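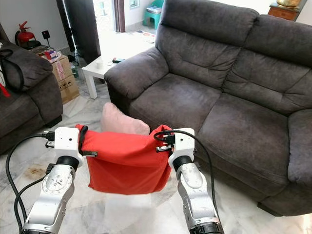
## 4장. 거실 정리 작업 설정하기

드디어 가장 재미있는 장입니다! 3장까지 마쳤다면 두 팔의 영점과 그리퍼 힘 교정이 끝난 상태일 겁니다. 이제부터는 Skesero 양팔 키트에 진짜 집안일을 시켜 봅니다. 첫 과제는 천 가방 들어 올리기입니다. 사람에게는 일이라고 부르기도 민망한 동작이지만, 로봇에게는 꽤 어려운 축에 듭니다. 천은 잡는 순간 모양이 바뀌고, 아래로 처지고, 끈은 엉뚱한 곳에 걸립니다. 위 사진의 붉은 가방도 양쪽 윗모서리를 잡힌 채 몸통이 아래로 둥글게 처져 있지요. 이 처짐을 계산에 넣는 것이 이번 장의 핵심입니다.

> **참고** 이 장의 내용은 펌웨어 2 버전을 기준으로 합니다. 이전 버전에서는 ‘천 물체’ 메뉴가 보이지 않으니 부록 B를 보고 먼저 업데이트하세요.

### 4.1 시작하기 전에

준비물은 많지 않습니다.

- 손잡이나 끈이 달린 부드러운 천 가방 하나(비어 있는 것)
- 제어용 노트북과 비상 정지 스위치
- 두 팔을 앞으로 뻗어도 가구에 닿지 않는 바닥 공간

가방 색은 바닥과 확실히 구분되는 것을 고르세요. 밝은 대리석 바닥에서는 붉은 가방이 아주 잘 잡힙니다. 반대로 짙은 회색 소파 위에 검은 가방을 두고 시작하면 윤곽선이 소파에 묻혀 버려서 첫날부터 기운이 빠집니다. 그런 조합은 나중에 도전 과제로 남겨 두세요.

> **주의** 그리퍼에 연결된 케이블은 팔이 움직일 때 함께 흔들립니다. 의자 팔걸이나 탁자 다리에 걸리지 않는지 팔을 손으로 천천히 움직여 가며 확인하세요. 케이블을 팽팽하게 묶어 두면 손목을 돌릴 때 커넥터가 빠질 수 있으므로 여유를 남겨야 합니다.

### 4.2 가방 등록하기

1. 가방을 바닥에 펼쳐 놓고 윗단이 로봇 반대쪽을 향하게 합니다.
2. 제어 화면에서 **물체 > 새로 만들기 > 천 물체**를 선택합니다.
3. 화면에 나타난 윤곽선이 가방 테두리와 맞는지 봅니다. 끈까지 윤곽에 포함되었다면 **끈 제외**를 누르고 끈의 시작점을 찍어 줍니다.
4. 왼쪽 윗모서리와 오른쪽 윗모서리를 차례로 지정합니다. 여기가 잡는 점입니다.
5. **너비 측정**을 누릅니다. 측정값은 밀리미터로 표시됩니다. 497이 나왔다면 그대로 저장하면 되고, 790을 넘으면 두 팔의 작업 범위를 벗어나므로 더 작은 가방으로 바꾸세요. (경고 791이 뜨는 것도 같은 이유입니다.)

### 4.3 첫 들어 올리기

1. 속도를 **느림**으로 둡니다. 빨리 보고 싶은 마음은 잘 알지만 꼭 느림부터!
2. **양팔 동시 잡기**를 실행합니다. 두 그리퍼가 모서리 위에서 잠깐 멈춘 뒤 함께 내려갑니다.
3. 천이 물렸는지 눈으로 확인하고 **계속**을 누릅니다.
4. 팔이 올라가는 동안 두 그리퍼의 간격을 지켜봅니다. 간격이 가방 너비보다 벌어지면 천이 당겨져 한쪽이 빠집니다. 화면의 간격 슬라이더로 조금씩 좁혀 주세요.
5. 가방 아랫단이 바닥에서 완전히 떨어지면 **유지**를 누릅니다.
6. **내려놓기**를 실행합니다. 아랫단이 먼저 닿고 나서 그리퍼가 열려야 합니다.

> **경고** 팔에 전원이 들어와 있는 동안에는 두 그리퍼 사이에 손을 넣지 마세요. 가방이 비뚤게 잡혔더라도 반드시 정지한 뒤에 고쳐 잡아 줍니다.

### 4.4 잘 안 될 때

**한쪽 모서리만 올라온다.** 잡는 점이 가장자리에 너무 가까운 경우가 많습니다. 안쪽으로 옮기고 다시 해 보세요.

**끈이 그리퍼에 걸린다.** 끈이 그리퍼 쪽으로 넘어와 있으면 내려놓을 때 가방이 딸려 올라올 수 있습니다. 끈을 가방 앞면으로 늘어뜨린 다음 등록부터 다시 하는 편이 빠릅니다.

**오류 109가 표시된다.** 좌우 팔의 시간이 어긋났다는 뜻입니다. 제어기를 껐다 켜고 3장의 동기화 절차를 반복합니다.

**뒤에 있는 물건을 가방으로 인식한다.** 쿠션처럼 둥글고 부드러운 물건이 바로 뒤에 있으면 윤곽이 합쳐질 수 있습니다. 가방을 앞으로 당겨 놓거나 **배경 다시 학습**을 실행하세요.

### 4.5 그래서, 집안일을 맡겨도 될까요?

가장 많이 받는 질문이라 여기에 적어 둡니다. 아직은 아닙니다. 빈 가방을 정해진 자리에서 들어 올리는 일은 연습하면 꽤 안정적으로 됩니다. 그런데 가방을 열고, 안에 물건을 넣고, 의자에 걸어 두는 데까지 가면 단계마다 사람이 봐 줘야 합니다. 소파와 안락의자, 작은 탁자, 쌓아 둔 상자가 있는 보통 거실은 로봇에게 만만한 곳이 아니거든요. 어제 없던 상자 하나만 생겨도 경로를 다시 짜야 합니다.

그래도 저희는 이 과제를 정말 좋아합니다. 시험을 맡은 Abimbola Nwosu는 구겨진 가방의 모서리를 찾아내는 일을 가장 큰 숙제로 꼽고, 제어 프로그램을 쓴 Trevor Garside는 내려놓는 동작이 훨씬 어렵다고 합니다. 두 사람의 설정값은 **예제 > 천 가방** 폴더에 따로 들어 있으니 둘 다 돌려 보세요. 느낌이 꽤 다릅니다!

### 4.6 마치기

1. 두 팔을 **대기 위치**로 보냅니다.
2. 그리퍼가 비어 있는지 확인하고 전원을 끕니다.
3. 기록을 저장합니다. 파일 이름에 가방의 재질과 바닥 종류를 넣어 두면 5장에서 수건 개기를 설정할 때 비교하기 편합니다.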